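튈린 튀르크멘 팀장님께

지난번 보고 이후로 카드지갑 정리 쪽이 꽤 나갔어요! 11월에 받은 지원금으로 레틀로 분실물 창구의 작은 물건들을 손보는 중인데, 생각보다 지갑류가 많아서 저도 좀 놀랐습니다. 목록에 올린 200점 중에 80점이 카드지갑이랑 카드홀더예요. 그중 70점은 분류가 끝났고(만세!) 나머지는 피르데브스 데이르멘지 씨랑 나눠서 보고 있어요.

제일 손이 가는 건 속지가 비닐로 된 것들이에요. 한 장씩 넘기면서 카드가 몇 번째 칸에 있는지 적고, 커버 색이랑 바느질 상태도 같이 적습니다. 카드 번호는 목록에 안 옮기기로 했고요. 처음엔 하나에 한참 걸렸는데 요즘은 둘 다 손이 빨라졌어요.
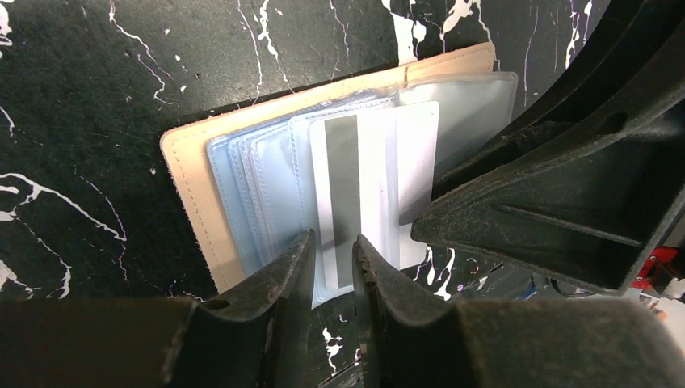

베이지색 카드홀더, 투명 속지에 흰 카드가 든 상태

보관 봉투는 28장 더 필요합니다. 지금 쓰는 건 커버가 두꺼우면 입구가 잘 안 닫혀서, 한 치수 큰 걸로 사도 될지 여쭤봐요. 던우드 창구 물건은 다음 보고 때 같이 올릴게요.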